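Utbridge Seed Library: your questions answered

We get lots of questions at the seed library and we love every one of them! These are the ones that come up most often. If yours is missing, ask at the desk or drop us a line.

What is a seed library?
You borrow seeds in spring, grow them, and bring some back in autumn from your best plants. Then somebody else grows those. We have 192 varieties in the drawers at the moment, mostly vegetables, with a good few herbs and some lovely old-fashioned sweet peas.

Do I have to pay?
No. Joining is free and so is borrowing. You can take up to 40 packets a year, though most people find that six or seven keep them very busy indeed.

What if my plants fail and I have nothing to return?
Please don't worry. Slugs happen, and so do dry springs. Just tell us what went wrong, as it helps us write better growing notes. You can borrow again the next year.

I've never saved seed before. Where should I start?
Peas, beans, lettuce and tomatoes! They mostly pollinate themselves, so what you save should grow into the same plant you started with. Leave a few pea pods on the plant until they turn brown and rattle, then shell them indoors and let the peas dry for another couple of weeks.
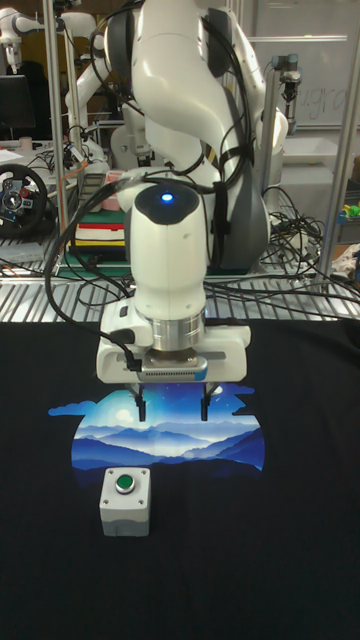 Tomatoes are a bit messier but great fun with children. Scoop the seeds and jelly into a jar with a splash of water, leave it for three days until it smells fairly awful, then rinse well in a sieve and dry the seeds on a plate. Kitchen paper sticks to them, so avoid that.

Can I bring back squash or courgette seed?
Only if you pollinated the flowers by hand. Squashes cross very freely with each other, and a neighbour's pumpkin can turn your courgettes into something quite strange (and sometimes bitter, in which case don't eat them). We run a hand-pollination morning in July — do come, it's easier than it sounds.

How should I store my seed?
Cool, dark and dry. Paper envelopes inside a lidded tin work well. Write the name and the year on the envelope straight away, even if you're certain you'll remember.

Which varieties are special to this area?
Our favourite is the Rostau bean, a climber with speckled pods that copes beautifully with our wind. The Skomunside leek is another treasure: short, fat and hardy enough to stand right through February. Both are in the top left drawer and both need more growers.

How much seed should I return?
A small handful is plenty for beans and peas. For lettuce, a teaspoonful. Last year members returned 780 packets' worth, which thrilled us all, and 300 of those were beans!

When are you open?
From 10am until 4pm whenever the main Utbridge library is open, March to October. In winter the drawers are closed while we sort and test, but you can still hand seed in at the front desk.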